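We use cookies to remember your basket and to see which pages get read. OK / Change settings

Drulis Ollatach Hand Controller and Demonstration Kit

If you have ever tried to teach somebody to fold a letter over the phone, you will know why we like to take an arm by the hand and simply show it. The Ollatach is our controller for doing that from your own desk. You hold it, you move, the arm on your monitor moves with you, and when you are happy with the result you keep the run and go on to the next one. It works with a simulated arm to begin with, so you can learn the feel of the thing before you have a cell ready, and so can everybody else in the office (they will want a turn, we promise).

The practice room that comes with the kit has a Franka Emika arm on a pedestal next to a wooden table, with a lamp, a figurine, a plate and a candle holder to work among. We like it as a first exercise because a lamp shade teaches you very quickly to think about where your elbow and wrist are going as well as your fingers.
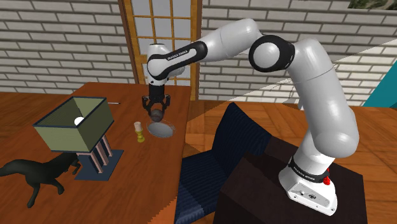
What you get

The controller itself, a weighted desk stand, a foot switch for starting and stopping a recording, a 60 inch cable, and a license for the practice room on one computer. The foot switch was Zdenka Stoyanova's idea, and after a December spent recording with it none of us would go back to reaching for the keyboard.

Grasping a ball

Most people begin with the baseball, and we think they are right to. A round object asks you to line up both fingers before you close, and if you come in a little to one side you will want to stop, back off and try again. Switch to the close view for this part. It looks along the fingers, so you can judge the gap on each side of the ball before you squeeze the trigger. 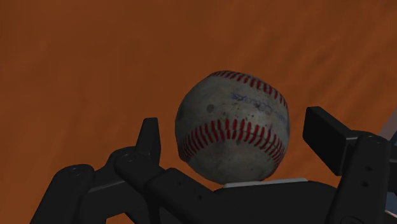

Squeeze slowly. The trigger has a long travel on purpose - the first half brings the fingers in, the second half sets the grip - and your hand will learn where one ends and the other begins after a morning or so. If you prefer a lighter pull, there is a small screw under the handle, and the key for it is taped inside the lid of the box.

Recording and keeping your runs

Press the foot switch once to start and once more to stop. Each run stores the path of the arm, the opening of the fingers and every camera view you have turned on. The kit holds 2000 runs before it asks you to move some elsewhere. Mirsad Vukadinović, who wrote the replay screen, likes to keep his clumsy runs in a separate folder and watch them at the end of the day, and we have come to think this is a very good habit. You can mark any run as keep, redo or discard, and change your mind later.

The wide view is the one to use for replay, with the arm, the table and the chair beside it all in sight together.

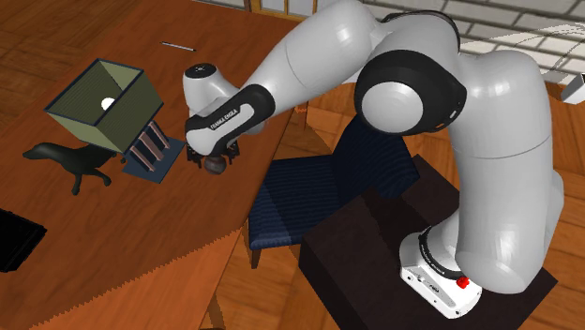
Can I use the controller left-handed?
The handle is the same on both sides, and you can swap the buttons over in the settings.

Ordering

Ask for part 1201 (complete kit) or part 383 (controller only, for those who already have a stand and switch).

Last updated: 3 January 2018

Copyright Drulis. All rights reserved. Contact us | Back to top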